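Sound and Recording, Unit 7
Echo and Reverb: How a Room Gets Into the Music

Clap your hands once in a bathroom. Then clap once in a bedroom with a carpet, a bed, and curtains. The clap is the same, but the two sounds are different. The bathroom clap is bright and lasts a little longer. The bedroom clap is short and dull.

Your hands made only part of each sound. The room made the rest. This unit explains how a room changes a sound and how people who record music use or copy that change.

Words to know

Sound wave: a pattern of squeezed and stretched air that moves away from something that vibrates.
Reflection: a sound wave that has bounced off a surface.
Echo: a reflection that you hear as a separate, second sound.
Reverb: many reflections that arrive so close together that you hear them as one fading sound. The full word is reverberation.
Decay: the way a sound gets quieter until it cannot be heard.

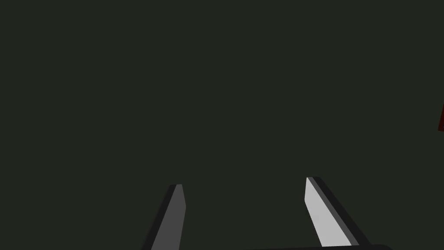 What happens to a sound in a room

When a singer sings a note, the sound waves spread out in all directions. A small part of the sound goes straight to your ears. This is called the direct sound. It arrives first because it takes the shortest path.

The rest of the sound travels to the walls, the floor, and the ceiling. Each surface does two things. It sends part of the sound back into the room, and it takes in, or absorbs, the other part. The part that is absorbed turns into a very small amount of heat.

The sound that was sent back travels to another surface, and the same thing happens again. At each bounce, the sound loses energy. After many bounces there is too little left to hear.

Hard, smooth surfaces such as tile, glass, and stone reflect most of the sound that reaches them. Soft, thick materials such as curtains, cushions, and heavy coats absorb much more. People absorb sound too. A concert hall full of people has less reverb than the same hall with no audience.

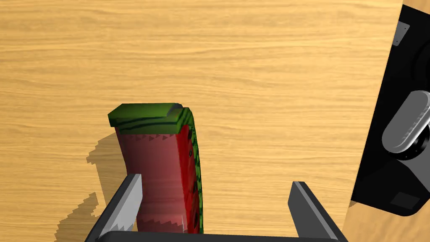
Echo or reverb?

The difference is a matter of time. Your brain needs a short gap between two sounds to hear them as two. If a reflection comes back very quickly, your brain joins it to the direct sound. If it comes back later and is loud enough, you hear an echo.

A large building wall across an open field can give a clear echo. The sound has to go all the way to the wall and all the way back, and there are few other surfaces to add extra reflections. In a room, the walls are close and there are many paths for the sound to take. The reflections overlap and make reverb.

How reverb is measured

Engineers use decibels to say how strong a sound is. To measure reverb, they make a loud, short noise and record how long the sound takes to drop by 60 decibels. This is called the reverberation time. It is given in seconds.

A small room full of soft furniture has a reverberation time of less than one second. A large stone church can have a reverberation time of over 7 seconds. Slow singing can work well in such a church. Fast drumming usually does not, as each beat lands on top of the ones before it. 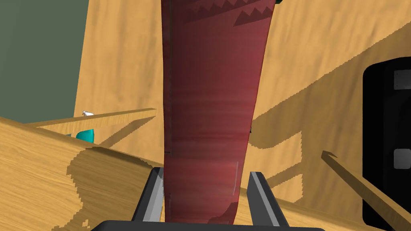 Why do singers often sound better to themselves in the shower?
Hard tile reflects the voice many times in a small space. The reflections make the voice louder and fill in the short gaps between notes, so small mistakes are harder to notice.

Adding reverb to a recording

Many recordings are made in rooms with very little reverb. Such a room is called a dry room, and the recording is called a dry recording. A recording with a lot of reverb is called wet. These words have nothing to do with water.

Reverb can be added to a dry recording later. There are three common ways.

1. Echo chamber. The dry recording is played through a loudspeaker in an empty room with hard walls. A microphone in the same room picks up the sound with its reflections. The Hulme studio in Istetville has a chamber of this kind in its basement. It is 23 feet long and has painted concrete walls.

2. Plate. A large, thin sheet of metal hangs in a case. A small device shakes the sheet with the music, and sensors pick up the waves that travel back and forth across the metal. The Hulme studio's plate is named Rarine.

3. Computer. A program makes many copies of the sound, delays each one by a different amount, and makes the later ones quieter. The program used at Hulme is called Drendex.

Aivar Mägi, an engineer at the studio, often sets up the reverb for voices last, after the other instruments are in place. Too much of it makes the words hard to understand.
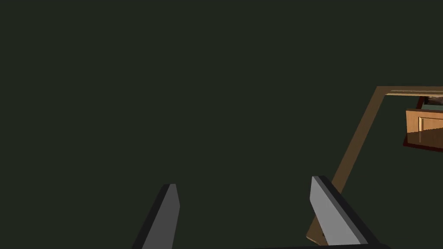 A room can also have a fault called flutter echo. It happens when two hard walls are parallel and there is nothing soft on either one. A clap bounces from one wall to the other and back again along the same path, and you hear a fast rattle or buzz after it. To stop the flutter, one wall can be built at a slant or covered with thick cloth or foam.

Try it

You need: a bathroom, a phone or other recorder, and 3 thick towels.

Place the recorder on the floor. Stand in the same spot each time.
Clap once and record it.
Hang the towels on the walls or over the shower rail. Clap once and record it again.
Play both recordings and listen to the end of each clap.

Write down which clap fades faster. Then repeat the test with the door open.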